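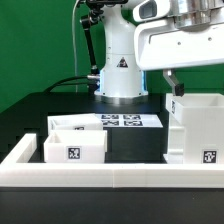

**FICTION / SHORT**

The learning system wanted 500 examples of a drawer. I had 19.

Felport had hired me in September on the strength of a degree in comparative literature and two working hands. My title was Demonstrator. I moved the arm through a job, the arm remembered it, and somewhere upstairs the Gradton model chewed on the results and asked for more. It never said please. It sent a grey box that read INSUFFICIENT VARIETY.

I knew the feeling. I'd had a marriage like that.

So I varied. I came at the drawer from the left. I came at it slowly, then with what I hoped was flair. I did one in the manner of a man looking for a corkscrew while guests waited in the next room. 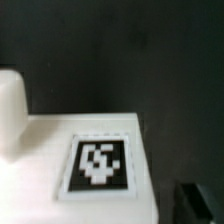 The box came back. INSUFFICIENT VARIETY.

At lunch I read the Famar manual, which allowed up to 12 failures per batch, provided they were "natural." I had never been paid to fail before, and I'm afraid I went at it with some ambition. I missed the drawer by a thumb's width. I missed it by a hand. I lost my nerve halfway and went back to the start, and sat there in the hum with my eyes shut.

The reply took 3 minutes, a long time for Gradton. ACCEPTED, it said. Then, in smaller letters: MORE LIKE THIS.

I rang my mother on the way home and told her I'd found my calling.
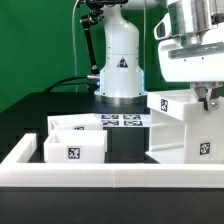

*The drawer, under the gripper.*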